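Sunday laundry, and why I fold on the couch now

18th August, hot outside, every window open, and I spent most of the afternoon folding clothes. I had a great time! I know how that sounds. I've been putting clean laundry away straight from the basket for years (by "away" I mean wadded into a drawer), and this summer I finally got into a routine I look forward to.

It started with my friend Aba Ametepe, who came over in the spring and watched me try to fold a fitted sheet on the bed. She took it out of my hands and said to work on something firm at knee height, sitting down if possible. So I moved the whole operation to the gray couch in the living room, and wow, what a difference. The seat is wide and flat, the fabric grips a little so sleeves stay where you lay them, and the light is so much better than in the bedroom.

Sports stuff first

I always begin with the athletic things. They're slippery and they slide off any pile you put them on, so I like to get them done while I still have patience. Red is the easiest color to find in the heap, so the red one goes first. I put it in the middle of the cushion, get the bunched part opened up, and smooth outward with flat hands. If there's white trim, I use it as a guide and line the edges up along it. The printed lettering goes on the inside of the fold, which I swear keeps it from cracking. 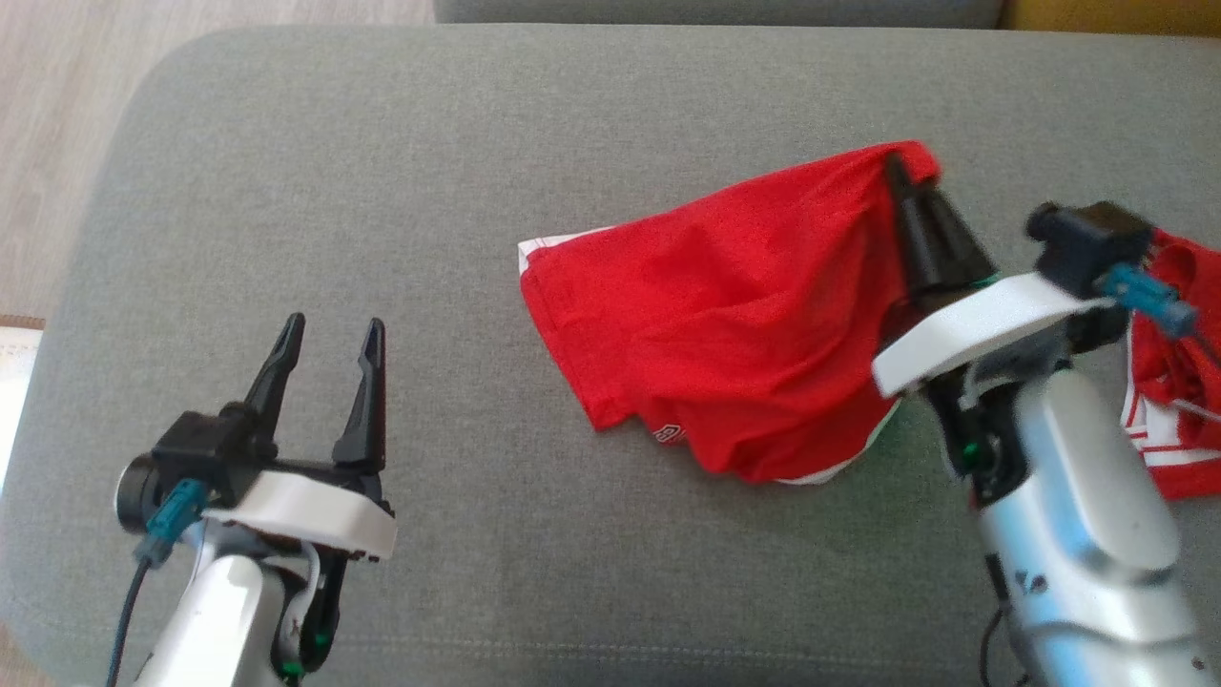

T-shirts, and my one rule

T-shirts get folded in thirds the long way, then in half, then in half again, so they stand up in the drawer like files. I learned this from Elaine Amaral at work, who has the neatest gym bag I've ever seen. My one rule is that a shirt gets one try. If it comes out crooked, it goes in the drawer crooked!

Socks are last. I counted for once, and there were 43, so yes, there's a single one somewhere and I'm guessing it's behind the dryer again.

Next up is the closet shelf, where the winter sweaters have been slumping into each other. I want to get to that in September before I need them. If you have a good way to fold a chunky turtleneck, please leave it in the comments, mine always come out looking like a loaf of bread.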